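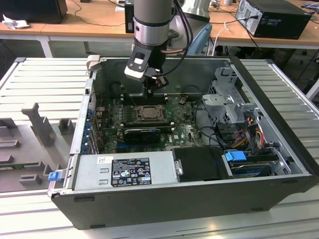 Section 7: Returning Desktop Computers to the Fletine Reuse Store

This section applies to departments returning desktop computers at the end of their period of use. It replaces the guidance issued in May. Laptops, tablets and printers are covered elsewhere in the guide.

Shares: 2

Before the return

1. Confirm that the computer is listed under your department in the Jeltura register. Equipment missing from the register must be added before a collection is requested.

2. Ask the last regular user to move any files that are still needed to the shared drive. The store does not keep copies and cannot recover files once a machine has been accepted.

3. Sign out of all accounts, including any personal accounts used for music or messages.

4. Shut the computer down from the menu. Switch off at the wall, then remove the power lead.

5. Disconnect the screen, keyboard, mouse and network lead. Screens are returned on a separate form. Keyboards and mice may be kept by the department.

CAUTION: Departments must not open the case or remove the drive. Drives are wiped by store staff under the Trultument procedure, and a certificate is sent to the head of department.

Requesting a collection

6. Complete Form 674 in Jeltura. Enter the asset number exactly as printed on the label, with no spaces.

7. State the room and floor, and whether there is a lift.

8. Print the collection slip and tape it to the top of the case. Slips taped over an air vent or asset label will be refused.

Note: A single request may cover several computers, provided that all of them are in the same building. The Tremblay annexe counts as a separate building for this purpose.

Grading and credit
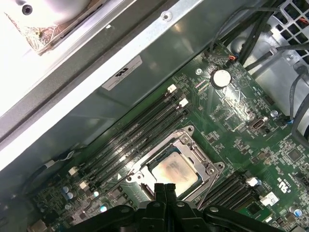 Each returned computer is graded by the store, and the grade decides whether the department receives a credit. Grade A machines are complete and in working order. Grade B machines need parts or cleaning before they can be issued again. Empty memory slots, or a processor still smeared with cloudy, greyish-white residue of old thermal paste, would be recorded under Grade B. Grade C machines are used for spares and attract no credit. Marks on the outside of the case do not affect the grade unless a panel is cracked or bent.

Credits are shown in Jeltura against the department's equipment budget. They may be put towards any item in the store catalogue – they cannot be exchanged for cash or moved to another department. The store holds 3,375 catalogue items at present, including cables and adaptors.

If you disagree with a grade

9. Reply to the grading notice within seven days, quoting the asset number.

10. Attach any record of recent repair or upgrade.

A second member of staff will then examine the computer. The second grade is final and may be lower than the first.

Last reviewed: Wednesday, December 2, 2020

2 comments

Garnet Friesen
Could step 6 say where the asset label is? Ours are on the back on the older machines and underneath on the newer ones, and I spent a good while looking.

Erdal Sönmez
Does the credit run out at the end of the financial year? We have two computers waiting to go and would prefer to hold on to them until the spring if so.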